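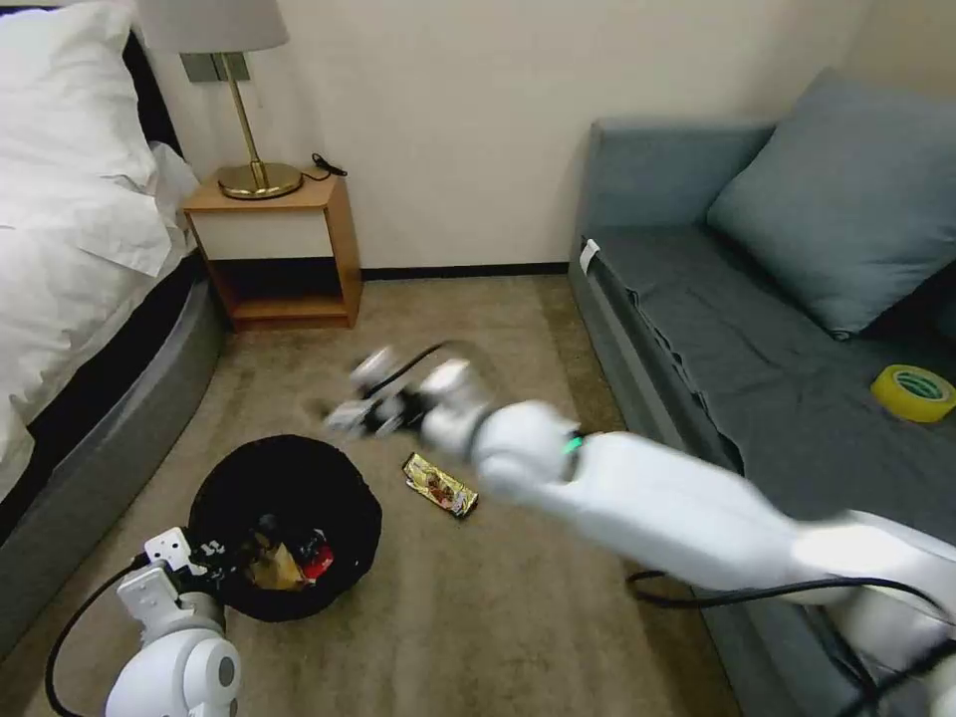
Bins, bags and a wrapper on the carpet

September 16, 2024
By the one on the late turn, Guvgate diary

Picking up litter all day, and not a scrap of it with my own hands! We're on the bedroom jobs for Juveck now, after what felt like a lifetime of kitchen drawers, and I have to say I like it in here. There's carpet, it's quiet, and there's a sofa to look at (I'm not allowed to sit on it, my knees would end up in the recording).

The job on the sheet is "rubbish into bin". Bits of packaging go down on the floor near the black bin, I drive the two arms to pick them up and drop them in, then everything gets set out again a little differently and off we go. Each go is one example. Juveck wants lots of them, and wants them messy, so the wrapper should point a different way every time and the bag should be scrunched up freshly. I'm a tidy person and I kept laying the wrapper down dead straight, then having to nudge it round with my toe.

I'd got used to the kitchen, where things have handles. A flat shiny packet on carpet has nothing to get hold of! You come in too high and close the fingers on air, or too low and they rub along the pile. My trick by mid-afternoon was to come in from the side, slowly, and let the fingertips touch down either side of the thin part before closing. Paper bags are much kinder. They're all creases, so you can grab nearly anywhere.

I do swing the arms too fast between pick-ups, I know I do. The note on my last batch said "calmer travel please", and they're right, the system learns whatever I do, bad habits and all. It's an odd thought on the bus home, that some machine might one day fling itself across a hotel room in exactly my style.

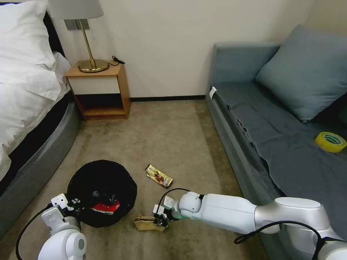
Paper bag in the right gripper, left one over the bin. The gold wrapper is still on the carpet.

The other thing I'm working on is using both arms. Left to myself I do everything with the right and let the left hang about like a spare guest at a wedding, so I've been making myself keep it by the bin, ready to be useful. McPhee (that's the checking program, it goes through our takes overnight) threw out 11 of mine last week, mostly for dropping things on the rim and then faffing. A miss is fine if you go back and fix it neatly. Faffing is not fine.

Running total for the bedroom set is 2,144, all of us together. I put the tea on at five o'clock and came back to find my headset had slid down behind the desk, so two takes went in the bin as well, so to speak.

Tomorrow is more of the same, then the Cudmont lot get the room and we swap over to bed-making, which I'm dreading. A duvet! With grippers! It'll be October before I've got one corner straight.

Comments

Do you get paid by the take or by the hour? I'd be slinging those bags in like a basketball player if it was by the take.

By the hour, thank goodness. I'd be much sloppier otherwise!

I did a month of this with socks. You start seeing everything at home as something to pick up. Good luck with the duvet, start from the corner nearest you and go slowly.

Could it come and do my son's room please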